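Grarkwood Tabletop Rule Set, Edition 2
Sold by Sarkex. Rules, scene files and one laminated card for the lab wall.

Every simulated arm is a genius on an empty counter. Grarkwood supplies the clutter, and a rule book for scoring what the arm does among it. It was written by Kittipong Nakpan after one demo video too many.

Rule 6: Cloth and containers
Cloth hanging over a rim counts as neither in nor out. Report it as "draped" and resist the urge to round up. Color the mesh as loudly as you like; the score stays the same. 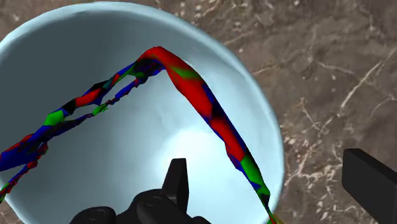 Rule 7: Approach
The gripper comes to the named bowl from overhead. Other bowls, spiky balls and toy heads stay in the scene. Deleting the toy head because it looks at you is a reportable change.

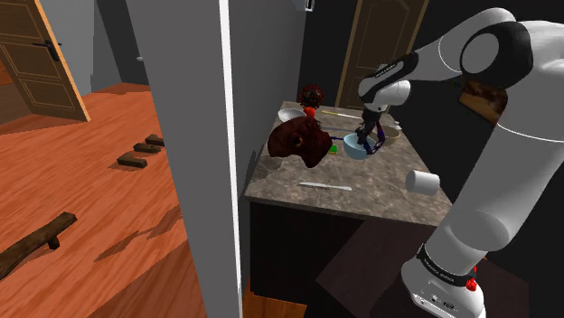
Issue 2, p. 60

Rule 8: Second viewpoint
File a view from another side of the counter with each run. A gripper that looks neatly placed over a bowl from one side may have a pair of glasses to answer for from the other.
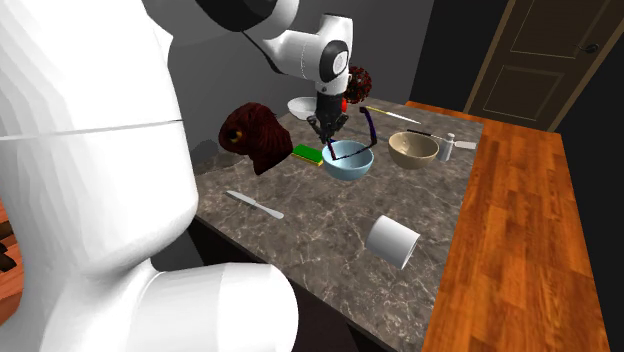

Renders: Najwa Hattar / Kosasen

In the box
Rule book, scene files, score sheets, wall card. More than 814 object placements. Robot arm not included, simulated or otherwise.

License: per lab. Updates each January.
Page revised 12/07/2024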